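Who gets the holiday?

Every January the members of the Ultimbridge assembly come back from recess and discover that the country has too few public holidays, or too many. This year it is both. One motion would add a day for the writers of the constitution. Another would scrap Founders' Thursday, which has been moved so often that several of its founders would have missed it.

I have no strong feelings about Founders' Thursday. I sell paint, and people buy paint on days off. But I did read the motion, all 38 pages of it, and I can report that the word "unity" appears early and the word "cost" appears in a footnote.

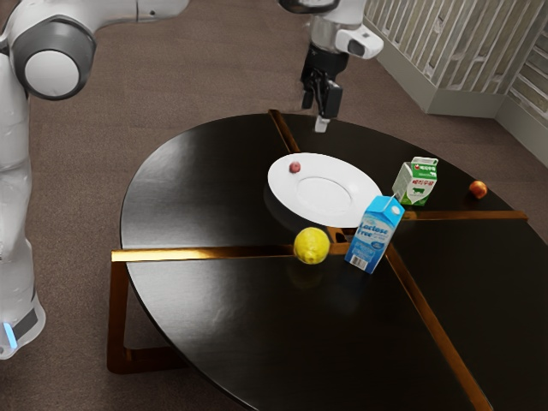 What the north remembers

Up in Frimpong they mark 1805, the year of the salt tax revolt, and always have. There is a march, then a long lunch, then a second march for those who can manage it. Neither motion mentions it. Ekua Kpodo, who sits for the district, asked why and was told the matter would be looked at in due course – a phrase that has been doing steady work in our politics since before I could vote.

Her proposal is to let each region pick up to 3 days of its own and leave the rest of us alone. The capital thinks this will pull us apart. We have been arguing about the same calendar for two generations, and the roads to Frimpong are still worse than the speeches about them.

The vote is set for 2 in the afternoon, right after lunch.

12 comments | 41 shares

Recent items
Stelto bridge reopens, closes
Letters: the anthem is too high
Brikon council finds its minutes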